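Reheating in a Shared Office: Does the Setup Help or Get in the Way?
Group 9, Workplace Design Studio, final report (shortened)

Our topic was assigned, and we had doubts about it from the start. The claim in the Tallcombe workplace guide is that a microwave on an open table, away from any counter, "encourages informal exchange." The guide gives no evidence for this. We spent most of December trying to find some.

2. The table

Tallcombe recommends clear space in front of the microwave at least as deep as the open door is wide. We think this is the one useful line in the guide. A bowl has to go somewhere before it goes in, and if the table is full, people end up holding it in one hand and pulling at the door with the other. 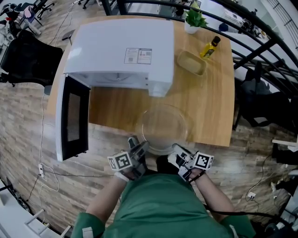

Figure 1. Microwave with door open, glass bowl set down in front. Olive oil at far right.

The door opens to the left, so the landing spot in front stays free. We rated this layout good. We were less convinced by the power cable on the floor to the left of the table. The guide says nothing at all about cords, although every freestanding table with an appliance on it will have one.

We also question keeping oil and a plant on the same table. Pilar Quezada argued that they make it feel like a kitchen. The rest of us felt that a feeling isn't a finding, and the point was left out of the scoring.

3. The survey

We sent out 123 forms and got 23 back. That is a poor return and we don't want to dress it up. Of those 23, 11 said they had talked to a coworker while waiting for food. The form didn't ask whether they would have talked to that person anyway, so the number says very little. Arvo Rautiainen wrote the question and agrees it was badly worded.

4. The room

An open-plan office has no door to close on a lunch smell or a beeping timer. Fluorescent fixtures and a cluster of dome pendants share the same ceiling, and the guide would probably call the pendants "zoning." We found no sign in our forms that anyone thinks of them that way.
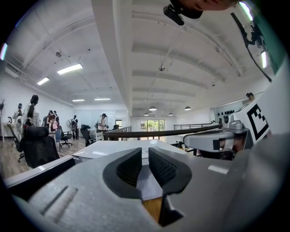

Nhung Châu disagreed with this section when she read the draft, saying that people rarely mention lighting on a form unless they are asked, and that we had mistaken silence for an answer. She wanted the sentence about zoning removed. We kept it, but we accept that a direct question should have been included.

5. What we would change

Ask fewer people and talk to them in person. Time the wait at the microwave. Compare with an office that has a closed kitchen, as we had planned before we ran out of weeks.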